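Kindberg - Jeu d'association images et mots, édition francophone

Le jeu d'association Kindberg est destiné aux classes de maternelle, aux cabinets d'orthophonie et aux ludothèques. Il accompagne l'acquisition du vocabulaire courant chez l'enfant à partir de quatre ans et peut être utilisé en séance individuelle ou en petit groupe. La référence 1581 correspond à l'édition francophone; les éditions néerlandaise et tchèque font l'objet de références distinctes, disponibles sur demande.

Le vocabulaire a été établi sous la direction de Marloes De Graaf, orthophoniste, et relu par Anežka Pešek pour la progression phonologique. Le jeu complet comprend 228 cartes réparties en séries thématiques : animaux, aliments, vêtements, objets de la maison, moyens de transport. Les mots d'une et de deux syllabes sont introduits en premier lieu. Les séries peuvent être présentées séparément - l'ordre proposé dans le livret reste indicatif.

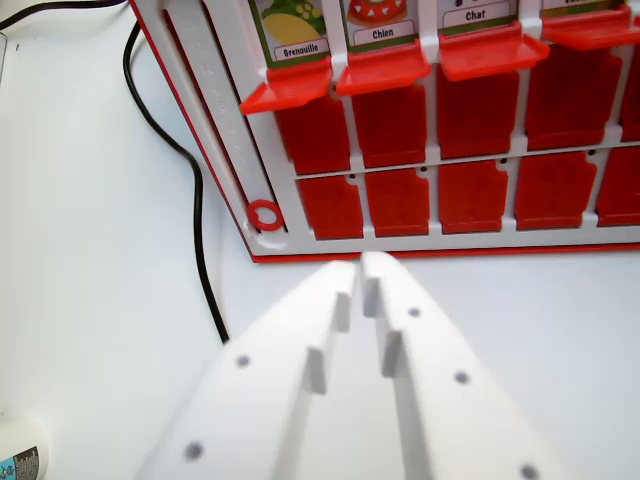
Le livret pédagogique contient 20 fiches de séance, une grille d'observation reproductible et des propositions d'adaptation pour les enfants allophones. Chaque fiche précise l'objectif langagier, la durée conseillée et les consignes à donner oralement. L'enseignant veillera à ne pas dépasser une série nouvelle par semaine.

Entretien : nettoyer les éléments en plastique avec un chiffon légèrement humide, sans solvant. Les cartes doivent être conservées à plat, à l'abri de la lumière directe. Ne convient pas aux enfants de moins de 36 mois en raison de la présence de petits éléments.

Les cartes perdues ou abîmées sont remplacées à l'unité ou par série. Les établissements ayant un compte Trestis peuvent joindre leur demande à la commande annuelle, à transmettre avant la fin du mois de janvier. Pour les commandes groupées, un devis est établi par Arnout Lambrechts, service des collectivités.

Contact : Trestis, service des collectivités | © Trestis - Tous droits réservés | Haut de page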